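Drirkov (sorting arm)

Drirkov is a home-built sorting project made up of a single robot arm, a bench and a set of boxes with round holes in their lids. It was put together in the shared workshop at Zillumham, a members' space on the upper floor of a former seed merchant's, and it is best known locally for its slow and rather patient way of tidying up a heap of toys. The name is generally taken to cover the whole bench, arm and boxes and software together, though members tend to use it for the arm alone.

Background

The project grew out of a March tidying weekend, when the toy corner of the workshop had got so out of hand that somebody suggested, only half in jest, that a machine ought to be doing it. An early attempt with a suction cup managed hard balls very nicely and was hopeless with anything knitted, and after a few weeks of grumbling it was put away in favour of a gripper with two fingers. The total spent on mounts, fixings and cable is given in the workshop's accounts book as 300 pounds, a good part of it on clamps that were later swapped for better ones.

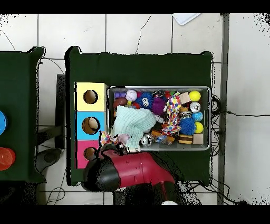 Soft things have always been the heart of Drirkov, and the builders have been fond of saying that a ball is a holiday and a flannel is a day's work. A ball has one shape and keeps it, whereas a cloth has a different shape each time it is put down, and it will happily wrap itself over whatever lies beneath. The mixed load used on the bench is chosen with this in mind, so that the pale mint-green cloth spread over the toys hides a fair number of them, and small pieces of fabric such as the pink-and-white one in the gripper have to be carried over to the pale yellow, blue and pink lids without snagging on anything along the way. Fuzzy and spiky toys are left in as well, as they are apt to cling to a knitted edge.

The boxes stand beside the load and are stepped, each one higher than the one in front, which lets the arm reach the rear lid without brushing the others. Their lids are coloured so that a person setting up a run can say "the blue one" and be understood across a noisy room. Several lids have been made over the years, and the sizes of the holes have been altered more than once after long and good-natured arguments about how much room a folded cloth really needs.

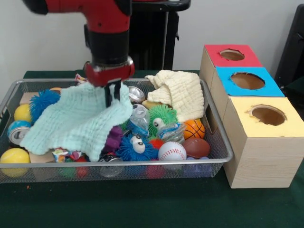 Method of picking

In ordinary use the arm comes down from above with its fingers open, closes them on a fold and lifts, so that the cloth rises in the middle like a little tent. The software, called Fikance, looks for ridges in the cloth and prefers a ridge near the centre, on the grounds that a corner pick leaves a long tail hanging behind. If no good ridge can be found, the fingers press lightly and draw together to make one. Each pick is allowed 30 seconds before the arm gives up and tries elsewhere — a limit that visitors find generous and members find much too short.

Cans and bottles are treated as obstacles in some runs and as things to be sorted in others. The setting is kept in a plain text file, and forgetting to change it is by far the commonest cause of a wasted evening.

Records and later work

A running log of picks is kept on the workshop's own machine under the name Desmet. It held 1318 entries when it was last copied to the public notes, on 8/8/24, and it includes the failures, written up in whatever words the person at the bench felt like using. "Dropped it, sulked, tea" appears more than once.
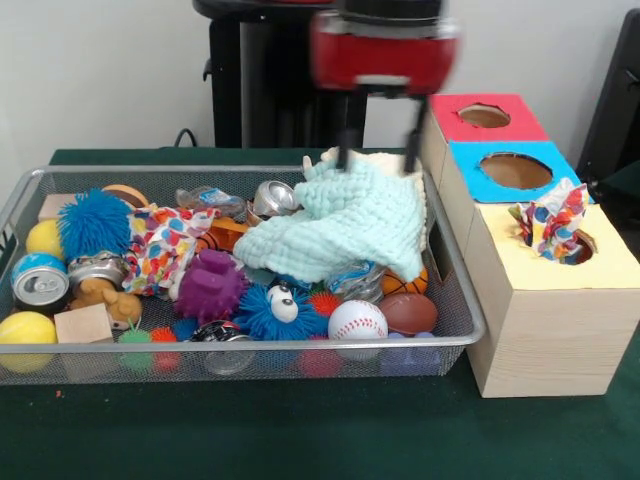
The fingers at the mint-green cloth, with a polka-dot cloth poking out of the yellow-topped box.

Later work has gone mostly into the last part of the journey, where a cloth has to be let go over a hole and persuaded to go all the way in. Version 3 of Fikance added a small downward push after the fingers open, and a twist of the wrist was tried for a time and then dropped, having wound one tea towel up like a rope. Members at Zillumham are at present working on a softer pad for the fingertips, cut from old bicycle inner tube, and on a quieter way of fixing the base to the bench.

See also: Desmet (log format); Fikance; Zillumham shared workshop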